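2020-04-19

Up at five again. Alun Morris wanted the Tuvero order picked before lunch, 514 lines, so I went straight to bench 2 and got the arm going while the coffee was still too hot to drink.

My job used to be my hands. Now I fill the bins, clear the stops and sign the sheet. Yeison Llanos still packs at the far end and says he walks less but his neck hurts from looking up at the screen. I told him to ask for a lower stand. He won't.

The arm does fine with boxes. Soft things are slower – straps, cords, anything that folds. Savchuk sent a new setting for those in April and I can't say yet if I like it.
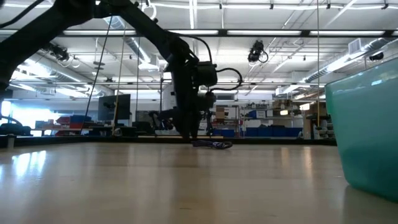
Bench 2, the arm over the table with one of the loop pieces. Green bin on the right.

We had 35 stops on the shift. Most were nothing, a press of the button and on again. I wrote them all down because Alun asked, and it took up the time I would have spent picking.

He says no hours will be cut before the Burent contract is settled. After that he doesn't know. There were around 70 of us when I started at Bomano and I don't like doing that sum.

My back is better, I will give it that. First spring in years I haven't needed the belt.

Home by three. Soup, then called Mom. Need to buy socks and pay the water bill.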